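Clenolero Residents' Forum — Shared Playroom, Bullow House

Skundetti
25th November
Members are asked to return balls to the storage chest after use. The teal toy basketball with the cartoon prints is to be kept with the infant toys.

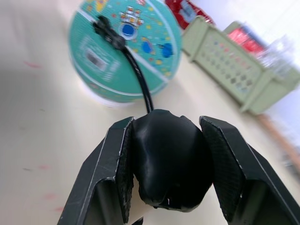 Cables are likewise to be coiled and put away by the last household to leave.

Ristić
I must disagree on the first point. Children of 14 use that ball too — it should stay out.

Skundetti
The rule agreed in April stands until it is amended.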